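Hurkitz Adds Small Sage Green Steaming Pot to Its Kitchen Line

Search this site Enter keywords Go

June 2025
By Dehua Liao, Hurkitz press office

SADLEY — Hurkitz has added a small cooking pot with its own steaming rack to its range for one- and two-person kitchens. The pot is called the Dremalora and goes on sale through the company's website and at the Hurkitz shop on Zawadzka Street. It comes in one color, a pale sage green with a matte finish.

The Dremalora was planned for people who cook small amounts and have little room to store things. Hurkitz began work on it in February of last year, after customers who owned the company's larger steamer wrote in to ask for something that would suit a single portion of vegetables or a couple of dumplings. The larger steamer stays in the range.

The outside of the pot is green and the inside is stainless steel, with a wire rack that sits down in the bowl. The rack has a green knob in the middle to lift it by.

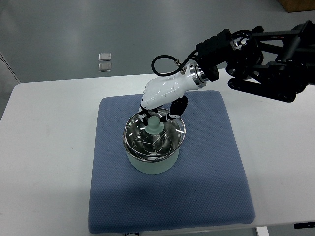 What comes with it

Each Dremalora is sold as a set: the pot, the wire steaming rack, a glass lid and a printed card of recipes. The recipes cover rice, green beans, salmon, eggs and a few kinds of frozen dumplings. All of them are written for one or two people, and none needs more than 200 milliliters of water.

A square padded mat in blue is sold separately. It is meant for setting the pot down on a table or counter, and it can also go between stacked pans in a cupboard. The quilted cover wipes clean with a damp cloth.

Using the rack

Water goes in first, then the rack, then the food. The water should stay below the wires. Cut vegetables can be spread around the knob in a single layer, and larger pieces should go toward the outside so that the knob stays easy to reach. Food that sticks, such as dumplings, does better on a piece of parchment or a cabbage leaf.
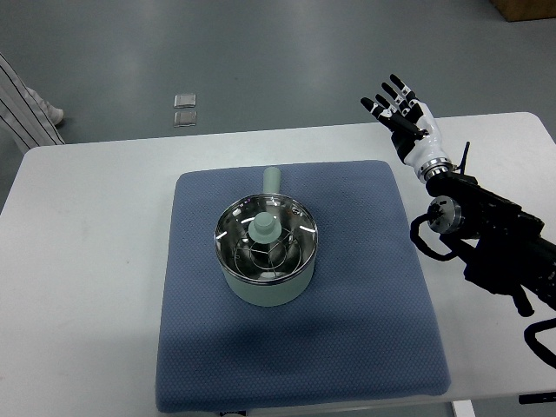 After cooking, the pot should be left to stand for 2 minutes before the rack comes out. Use a dry cloth or an oven mitt on the knob, as it sits in the steam the whole time. The rack can also be left in the cupboard and the pot used without it for soup, noodles or warming milk.

"We kept going back and forth on the knob," said Dehua Liao, who manages small cookware at Hurkitz. "The early racks had a wire loop. It worked fine when the pot was empty and it was a nuisance when there was broccoli on top of it. So we made it taller and gave it the same green as the rest."

Liao said the handle also took several tries. It is a plain rounded shape in the same green as the body.
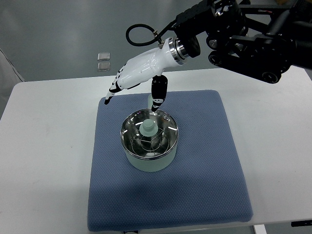
Hurkitz tested the pot with 375 households before settling on the final version. Most of them had asked for a lid they could see through, and the early samples had a solid one. The change to glass added roughly 6 weeks to the schedule — mostly spent waiting for lids.

The lid has a steel rim and a knob in the same family of green as the rack's. It should be cooled before washing and should not be put under cold water straight from the stove.
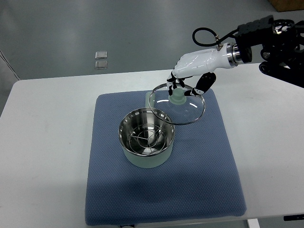
The Dremalora with its glass lid, steaming rack and the blue mat, which is sold separately.

Availability

The set can be ordered now. Orders placed through the website ship from the Sadley warehouse, and shops that already carry Hurkitz cookware can add the pot to their next regular order. Replacement lids and racks will be stocked as spare parts. The blue mat can be added to any order.

Shops that would like a sample for display should write to the press office with a delivery address and the name of the person who will receive it.

Contact: Dehua Liao, Hurkitz press office, Sadley | © Hurkitz. All rights reserved. | Back to top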